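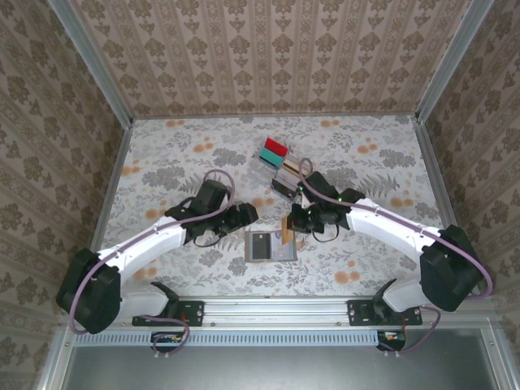 Sudham Card Swap: Frequently Asked Questions

What is it?
An afternoon of trading cards with strangers, held every March at Surnside Hall. Doors open at 2 and close when the hall wants its chairs back.

Do I need to register?
Only if you want a table. Tables go to the first people who ask, which explains why the same people always have one.

How many cards can I bring?
As many as you can carry in one trip. The record is 1,275, and the person who set it would like you to know they took the stairs.

How should I store them?
Standing up, sorted, in something with compartments. Shoeboxes are allowed – so is regret. 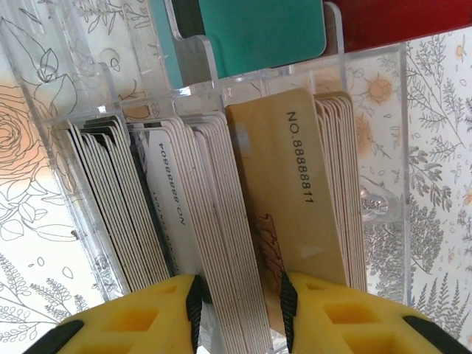 Cards upright in a clear acrylic organizer, a gold-colored one between the fingers.

Is a shiny card worth more?
Sometimes. Often it is just shiny. Ask at the Eichhorn table before you trade away half your binder.

Can I bring children?
Yes. Anyone under seven needs an adult beside them, mostly to stop other adults from offering "fair" trades.

Can I pay cash instead of swapping?
No. Bravau, the shop next door, will happily sell you cards all day.

Can I undo a trade?
If both sides agree before leaving the hall. Good luck with that.

Page updated May 9, 2025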